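トップ > 整備メモ > 古いMTB > 乗り出し前点検表

車体一覧 整備メモ 部品 コース 掲示板 リンク

旧車MTB 乗り出し前点検表(Celtwood リジッド車)

点検日 12月5日
車体 Celtwood 鉄フレーム、リジッドフォーク、カンチブレーキ、スレッドステム
積算距離 1,514km(前オーナーのメーターの値。自分の分は含まず)
用途 林道と舗装路。2月にKarknessの周回コースを走る予定

判定は「良」「注意」「交換」「保留」。注意は乗ってよいが次回も見る箇所、交換は部品を替えるまで乗らない箇所。

1. フレーム

ヘッドチューブ溶接部、上下 …… 良
ダウンチューブ下側、ヘッド寄り …… 良
塗装に細い線があったが、爪が引っかからない。磨いたら消えたので汚れの筋と判断した。

シートチューブ上端、割りの部分 …… 注意
割りの終点から塗装が浮いている。亀裂かどうか目では決められないので、浮いた塗膜だけ落として探傷剤を吹いた。線は出なかった。透明のタッチアップを塗って様子を見る。

BB下 …… 注意
表面の錆のみ。ワイヤーガイドの樹脂が割れかけている。
リアエンド、左右 …… 良
シートポスト固着 …… 良
抜いて古いグリスを拭き、塗り直した。限界線より下まで入っていることも確認。

2. フォークとヘッド

コラム、肩、ブレーキ台座の付け根 …… 良
ヘッドのガタ …… 良
前ブレーキを握って前後に揺する。カンチの取り付けのガタと紛らわしいので、下ワンに指を当てて確かめること。
ヘッドの回転 …… 注意
中央でわずかに引っかかる。虫食いの始まりだと思う。玉を替えても跡は残るが、走れない程度ではない。夏までにワンごと替えるつもりで部品を探している。
フォーク重量 …… 964g
安全とは関係ないが、外したついでに量った。

3. ステムとハンドル

ステム挿入量 …… 良
限界線が隠れていること。前オーナーは線が見える高さで使っていたようで、コラムの内側に臼が当たった跡が浅い位置にあった。今回は下げた。
引き上げボルト …… 良
ハンドルクランプ部 …… 交換
ここが今回いちばん悪い箇所。アルミのバーを外したら、クランプの端に沿って円周方向の傷が入っていた。取り付けのときにこじった傷なのか疲労なのか分からないが、どちらでも使わない。古い軽量バーは見た目がきれいでも信用しないことにしている。
グリップ …… 交換
べたつき。片側が手で回る。
バーエンドキャップ …… 交換
左が欠品だった。転んだときに筒の切り口が体に当たるので、キャップなしでは乗らない。

4. ブレーキ

レバー、本体と支点 …… 良
ワイヤー、前後 …… 交換
インナーのタイコ付近で素線が一本切れていた。アウターも中が錆びている。見えている部分だけ見て良としないこと。
シュー …… 交換
厚みは残っているが硬化している。爪が立たないものは雨でほとんど効かない。
チドリとアーチワイヤー …… 注意
締め付け跡で扁平になっている。同じ位置で締め直したが、次にワイヤーを替えるときに一緒に替える。
前アーチワイヤーの受け …… 良
前のメインワイヤーが切れるとアーチワイヤーがタイヤに落ちて前輪が止まる。反射板の台座でも泥よけの金具でもよいので、受けになるものを付けておく。この車体は金具が残っていた。
リムの制動面 …… 注意
中央がへこんでいる。定規を当てて隙間が見える。深くなったら交換。

5. ホイールとタイヤ

スポーク張り …… 良
後輪の反フリー側が少し緩かったので増し締めした。
ニップル周りのリム亀裂 …… 良
ハブのガタと回転 …… 良
前後とも開けて洗い、グリスを入れ直した。
クイックレリーズ …… 注意
前のレバーがカム部の錆で重い。重いと締まった気になるが、軸が締まっていないことがある。分解して油を差したら普通の感触に戻った。レバーを閉じるとき、手のひらに跡が残るくらいの力が要るのが目安。
タイヤ …… 交換
サイドにひび。溝は十分あるので惜しいが、23年前の製造だった。飾る車体用に取っておく。
リムテープ …… 交換
ゴムが伸びてスポーク穴がのぞいていた。

6. 駆動系

クランク取り付けボルト …… 良
右クランク、スパイダー付け根 …… 良
この年代の鍛造クランクは付け根の谷から割れることがある。歯ブラシで泥を落とし、明るいところで見る。
ペダル軸 …… 良
チェーン伸び …… 交換
スプロケット …… 保留
新しいチェーンで歯飛びするかどうか見てから決める。
変速機の可動範囲 …… 良
ロー側の調整ねじは必ず手で押して確かめる。スポークに入ると後輪が止まる。
シフター …… 注意
グリスが固まり、爪が戻らない段がある。洗浄して改善した。寒い朝にもう一度見る。

7. 試走

舗装の平地で前後ブレーキを別々に確認 …… 良
前だけ、後ろだけで止まり、音と引きずりを見る。
手放しではなく、軽く握った状態で直進 …… 良
段差を降りたあとの増し締め …… 良
ステムは動いていなかった。サドルの前が少し上がったのでやぐらを締め直した。
長めの下りのあとのリムとシュー …… 保留
近所に下りがない。Karknessの駐車場側の短い坂でやる。

備考

交換と書いた部品はMoynihanに注文した。ハンドルバーだけは径の合う在庫がなく、取り寄せになる。届くまでこの車体には乗らない。代わりのバーをシムで挟む方法も聞かれることがあるが、クランプの幅が狭いステムではやらない。

Platomsideの集まりに乗って来る人は、受付で車検があるそうなので、最低限3と4の項目は家で済ませておくと早い。表は自由に写して使ってください。自分の車体にない項目は消して、Vブレーキや油圧の人は4を書き直してください。

コメント(4)

rigid_only
シートチューブの割りの件、うちの車体も同じところの塗装が浮きました。こちらは本当に割れていて、溶接で直してもらいました。探傷剤は一回で出ないこともあるので、日を置いてもう一度吹いたほうがいいと思います。

かんち党
アーチワイヤーの受け、見た目が嫌で外していました。今日付け直します。反射板の台座だけでも大丈夫ですか。タイヤが太いとすき間があまりないのですが。

土手うら
チェーンだけ替えてスプロケットを残すと、たいてい小さいほうの歯から飛びます。立ちこぎで確かめるのは危ないので、座ったまま重めのギアで踏んでみてください。

管理人
まとめて返信します。探傷剤は年明けにもう一度吹いて、結果を表に書き足します。反射板の台座は、金属製でしっかり留まっていれば私は使っています。樹脂のものは押すと曲がるのでやめました。すき間は、車輪を回して当たらないことと、泥が付いても当たらないことの両方を見てください。歯飛びの確認は座ってやります。

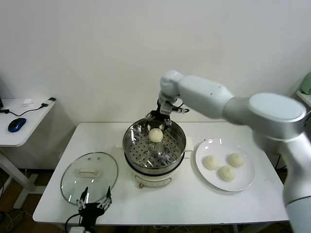 それからシューの銘柄を別のところで聞かれましたが、まだ決めていません。台座の軸が細いタイプなので、ねじ式の新しいシューはそのままでは付きません。注文したものが届いたら、合うかどうかを部品のページに書きます。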